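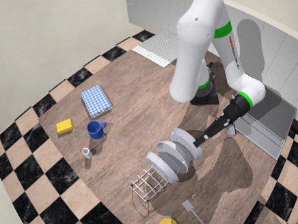
Mohandas Naidu has spent most of a year trying to get the washing-up into a rack. He does it on a computer first, at a bench he shares with Rhonda Paquette in the Lurkness workshop, a former printer's unit with 36 members and one kettle.

The project is called Holtadetti. Naidu writes the control code and Paquette builds the virtual kitchen it runs in: table, tiled wall, crockery, dish rack. The real arm will go on a steel stand at the back of the unit once the stand is finished. Paquette is welding it herself and hopes to be done by October. 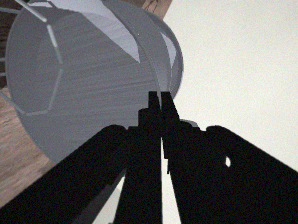
Thin edges have given the pair more trouble than anything else. A mug can be held in several ways, but a plate or a shallow dish has to be taken by its rim, and a small error in angle means the fingers miss. Naidu checks each attempt from a view close to the gripper, where he can see the two narrow tips almost meeting over the wall of a round, see-through grey vessel. Glassy surfaces also take longer to draw, and Paquette puts up with a speckled picture while they are testing.

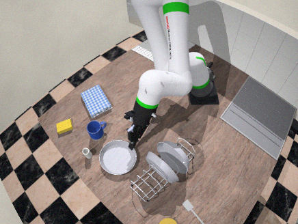
Fingertips at the rim of the pan, with two plates standing in the rack.

They run tests in batches of 600, usually overnight when the other members don't need the computer. Naidu reads the failures over breakfast. In the last batch he found 48 that came down to one wrong number in the table height, which he had typed in himself.
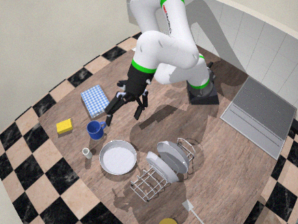

The gripper open near the blue mug and checked cloth.

So far the pair have spent around £600 on the stand and wiring. Paquette wants to add cutlery next. Naidu would prefer to leave the forks until the stand is bolted down, and for now the forks are waiting.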